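Course Notes / Robot Learning
Week 5: Learning two-arm tasks from demonstration
Anselmo Rivas
3/7/18
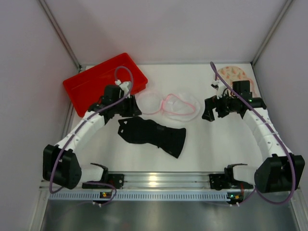

Fig. 1. Two-arm cell with red tray, black glove, clear bag and patterned cloth.

Last week we covered cloning from a single arm. Today we add a second arm and soft objects, and look at what breaks.

The setup. Both arms are mounted on one rail and reach toward the middle of the table. The policy sees one image from a fixed camera plus the joint positions of both arms. It outputs target joint positions for both arms together. We treat the pair as a single system with one long action vector. The other choice is two policies that share an image, and we will come back to that.

Why soft objects are hard. A rigid tray has a pose, and the pose is enough to plan a grasp. A glove or a cloth has no small set of numbers that describes it. Clear plastic is worse. Much of what the camera picks up in that region is the table behind the bag, so a depth estimate there is not reliable. The pink trim in Fig. 1 is the easiest part of the bag to find in the image.

The Sisetti data. The set has 225 demonstrations by 4 operators, all on pick-and-place into a tray. Operators were told to use whichever arm they liked. This matters. For an object near the middle, some operators reach with the left and some with the right, so the same image comes with two different correct actions. A policy trained with squared error learns the average. On the robot, both arms start toward the object and stop short.

Fixes we will discuss:
- Predict a distribution over actions and sample from it (Mateos method).
- Predict a short chunk of actions, so the policy commits to an arm for several steps.
- Label each demonstration with the arm used and pass the label as an input.

Result to remember. In the Hancombe comparison, chunking alone removed most of the stalls. Adding the arm label helped on the glove and made no clear difference on the tray. The bag stayed the worst object under every method. With 5 training seeds the gap between the first 2 methods was inside the spread, so do not rank them.

Reading: Trestley report, sections 2 and 4. Skip the appendix on calibration, we did that in November.

Problem set: derive the squared-error solution when the two arms are chosen with probability p and 1 - p. Plot it for p = 0.5 and say what each arm does.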